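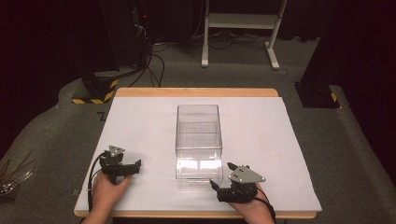
Sleiman Pantry Shelves Opens Its Second Store in Joltmont

Home | News | Stores | Contact

JOLTMONT, Fri 6 December. Sleiman is so pleased to invite neighbors old and new to its second store, on Silla Street, where the doors open at 9 and the coffee will be on all morning long!
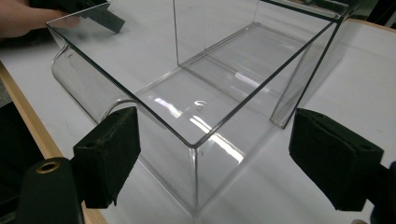 The first 60 shoppers will go home with a free jar of Vumar plum jam, and everything for the kitchen and pantry is 20 percent off through the weekend.
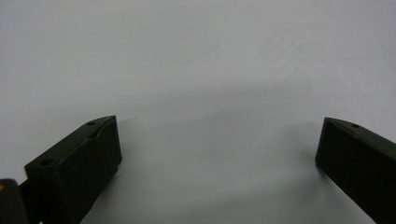
A clean white surface.

We have loved getting to know this town since September, and we can't wait to say hello.

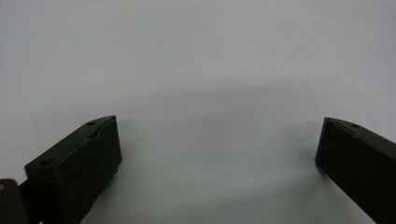
Pale gray and white, with a soft shadow.

Print this page | E-mail this page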